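Baltwood 宿泊・休暇プラン データセット README

概要

Baltwood は、家族向けの滞在型休暇プランの紹介文を集めた、小さな日本語テキストのデータセットです。湖の近くの貸別荘、農場の宿、山小屋、温泉のある民宿などの案内文と、それに対応する料金条件、食事条件、利用できる季節の情報を、一つの表にまとめました。主な用途は、案内文から条件を取り出す処理の練習と評価です。旅行の予約や宿の比較のために使うことは想定していません。

私は日本語を母語としない者ですので、この文書の中に不自然な表現があるかもしれません。意味が分かりにくい箇所を見つけた場合は、リポジトリの課題欄に書いてください。できるだけ早く直します。

収録内容

案内文は全部で2000件です。一件は一つの宿泊プランに対応します。同じ宿が複数のプランを出している場合は、プランごとに別の行になっています。そのため、宿の数は行の数より少ないです。宿は架空の名前に置き換えてあり、元の名前に戻すための表は公開していません。

地域の区分は34です。行政の区分とは一致しません。旅行者が移動するときの便利さを考えて、私たちが独自に分けたものです。たとえば、県境をまたぐ高原は一つの区分になっています。区分の一覧は regions.csv にあります。

ファイルの構成

plans.csv　案内文と条件を入れた本体の表
regions.csv　地域区分の番号と名前
seasons.csv　季節の定義と、それぞれの開始月と終了月
split.csv　学習用と評価用の分け方
notes.txt　作業中に迷った点の記録
LICENSE　利用条件の全文

文字コードはすべて UTF-8 です。改行は LF に統一しました。表計算ソフトで直接開くと文字が正しく表示されないことがありますので、取り込みの画面で文字コードを指定してください。

列の説明

plans.csv には11の列があります。

plan_id　プランの番号。欠番があります。
lodge_id　宿の番号。一つの宿に一つです。
region　地域区分の番号。
text　案内文の本文。
nights_min　最低の宿泊数。
meals　食事の条件。none、breakfast、half、full のどれかです。
child_rate　子ども料金の有無。yes、no、unknown のどれかです。
pets　ペットの同伴。yes、no、ask、unknown のどれかです。
season　利用できる季節。複数ある場合は縦線で区切ります。
price_band　料金帯。一から五までの整数です。
checked　二人目の確認が終わっているかどうか。

meals の half は、夕食と朝食の二食が付くという意味です。昼食と夕食だけのプランもまれにありますが、これも half に入れました。この決め方が良かったかどうか、今も少し迷っています。

pets の ask は、案内文に「ご相談ください」のような表現がある場合に使います。何も書いていない場合は unknown です。この二つを一緒にすると評価の結果がかなり変わりますので、まとめて扱うときは報告にそのことを書いてください。

収集と加工の手順

案内文は、掲載の許可をいただいた宿と、その紹介を行っている地域の案内所から受け取りました。受け取った形式は、文書ファイル、電子メールの本文、紙のちらしの三種類です。紙のちらしは手で入力しました。

最初に、電話番号、住所、担当の方のお名前を取り除きました。次に、宿の名前を置き換えました。そのあとで、温泉の名前や近くの駅の名前のように、宿が分かってしまう言葉を地域区分の名前に変えました。この作業は Uvanlow という自作の小さな道具で行い、結果を人が読んで直しました。Uvanlow はこのリポジトリには含まれていません。

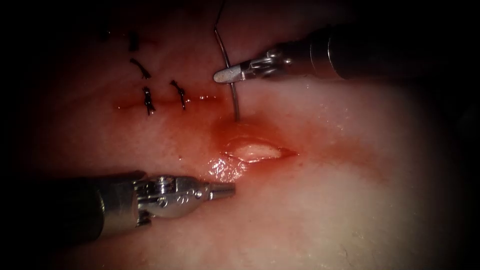

図1　二本の器具と、途中まで縫合された組織の表面。右上の器具が湾曲した針をつかんでいる。

条件のラベルは二人で付けました。一人目が全部の行にラベルを付けて、二人目が1000件を選んで確認しました。意見が分かれた行は、二人で話し合って決めました。話し合いの記録は notes.txt にありますが、短いメモですので、読みにくいところがあると思います。

料金の扱いについて

元の金額は入れていません。料金は毎年変わりますし、宿の方から金額の公開を控えてほしいという希望もありました。かわりに、同じ地域区分の中で安い順に並べて、五つの料金帯に分けました。したがって、違う地域の料金帯を比べることはできません。一の帯のプランが、別の地域の三の帯のプランより高いことも十分にあります。

「飲み物込み」「体験込み」のようなプランは、込みになっている料金のまま並べています。乗馬、釣り、収穫の体験が付くプランは、そのために帯が高くなる傾向があります。

学習用と評価用の分け方

分け方は split.csv に書いてあります。同じ宿のプランが両方に入らないように、宿の番号で分けました。行ごとに無作為に分けると、同じ宿の似た文章が両方に入ってしまい、結果が良く見えすぎます。自分で分け直す場合も、lodge_id を使ってください。

Lowther 形式への変換

以前の版で使っていた Lowther 形式が必要な方は、付属の変換用スクリプトを使ってください。Lowther 形式では pets の ask を表すことができないので、変換すると unknown になります。season の順番も失われます。新しく作業を始める方には、CSV をそのまま読むことをお勧めします。

知られている問題

冬のプランが少ないです。雪の多い地域の宿は冬に閉まることが多く、また収集を5月に始めたため、夏の案内文が多く集まりました。

案内文の長さに大きな差があります。一行だけのものもあれば、周辺の散歩道まで詳しく紹介したものもあります。短いものは条件がほとんど unknown になります。

手で入力した案内文には、入力の誤りが残っている可能性があります。特に「泊」と「拍」の間違いを何度か見つけました。見つけたものは直しましたが、全部ではないかもしれません。

「お子様歓迎」と書いてあっても、子ども料金があるとは限りません。この場合、child_rate は unknown にしました。初期の版では yes になっていた行がありますので、古い版と比べるときは注意してください。

利用条件

研究と教育の目的であれば、無料で使うことができます。加工したものを配布するときは、Baltwood の名前と版の番号を書いてください。宿を特定しようとする使い方は禁止します。商用の利用を希望する方は、事前に連絡をお願いします。

関連するデータ

同じ案内文に英語の訳を付けた Skomell という版を準備しています。訳はまだ一部しか終わっていません。列の名前は Baltwood と同じにする予定で、plan_id で結合することができます。

変更の記録

現在の版　child_rate の基準を変更し、該当する行を付け直しました。seasons.csv を追加しました。
一つ前の版　重複していたプランを削除しました。plan_id の欠番はこのときのものです。
最初の版　Lowther 形式だけで公開しました。

連絡先

質問と誤りの報告は、リポジトリの課題欄で受け付けています。日本語でも英語でも構いません。報告には plan_id を必ず書いてください。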